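Open day at Driltik, 4th December

I got to the Ritchie building just after ten and signed in behind a school group. Bethel Kumsa showed us round the ground floor, which covers almost 2,000 square feet, and then took us up to the kitchen table room. I liked that one best — a white table, a toaster oven, a plate, a ketchup bottle and some toy food. Coffee was downstairs and parking was free. 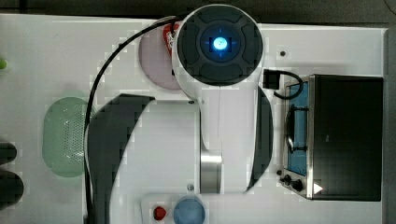
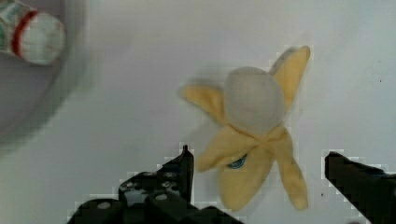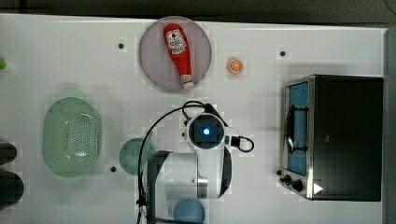
Upstairs at Driltik. The toy banana is in the second picture, the orange slice in the third.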